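14/07/2020 – Spent the afternoon at the Plornedis open day in Nircombe. I'll post my notes as a thread. I went mostly for the simulation demo, so that's where most of this will be.

**2/** Sign-in was quick. They gave out a floor plan, a badge and a sheet with the talk times. The sheet was already out of date, so check the board by the stairs if you go to the next one.

**3/** The first talk was on how they build their practice rooms in software. Each room is a normal-looking home interior with walls, windows and a floor, and the robot is dropped into it. The project is called Rashti. They have 392 rooms so far.

**4/** The presenter ran everything live and switched between views from the robot. You lose your sense of up and down for a while. After a few minutes I was reading the angles fine. 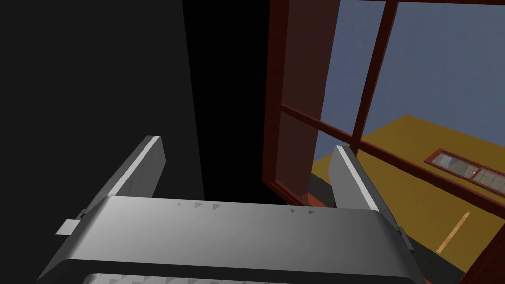
**5/** Most of the questions were on lighting and shading. Someone asked if flat, plain walls hurt the results later on real hardware. The answer was that it depends on the task, and that they vary surfaces between runs. I would have liked more detail on how much.

**6/** The other big topic was contact. When fingers close on a thing in simulation, the software has to decide how hard it pushes back and whether it slips. They said this takes up more of their week than anything visual. That matches what I've heard from people at Nitmont.

**7/** They reset the room between runs with one key. Each run gets saved, good or bad. On the day I was there the counter on the wall screen said 1,097. I asked if the bad ones get thrown away and they said no, they sort them later.

**8/** Short break here. Coffee was fine. The line for the hands-on station was long, so I went back to the main demo and got a seat closer to the front. 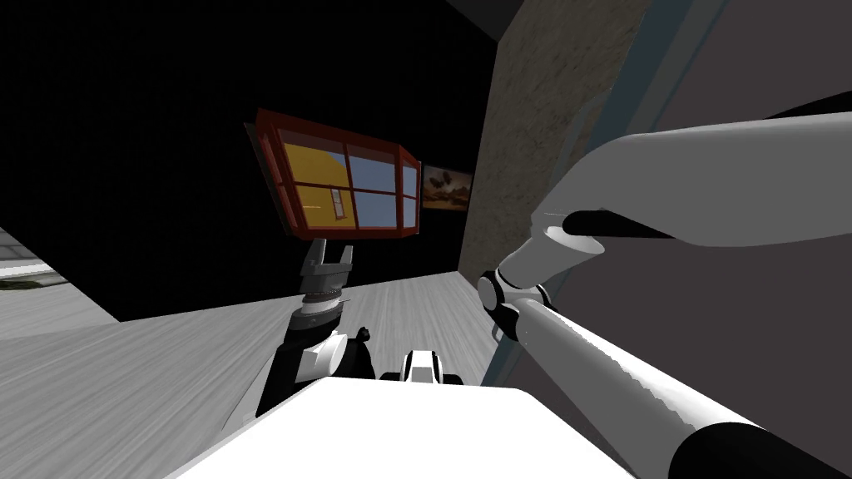 **9/** The second session was on working with two arms. Planning for one arm is a fairly settled problem, but with two you have to keep them out of each other's way as well as away from the walls. The view they had up made the point well – the right arm was so close that its white links took up a big part of the picture, while the left gripper was farther off with its fingers open. A person would deal with that without thinking. The planner has to check it all the time.

**10/** I also asked why they bother with wall decoration, like the small painting in brown and orange next to the red window. The presenter said a bare room is too easy. Real homes have things on the walls, and the vision side needs to learn to leave them alone.

**11/** I got my turn at the hands-on station near the end. You steer one arm with a controller and try to line the gripper up with a target. I scored 84, which the staff member told me was okay for a first try. Turning the wrist is the hard part – I kept going the wrong way.

**12/** Things I'd change: a bigger screen, and a printed glossary for visitors who don't work with this stuff. Two people in my row left during the contact section and I think it was the vocabulary.

**13/** Plornedis plans to hold another one in October, same building. Registration isn't open yet. I'll add the link to this thread when they post it.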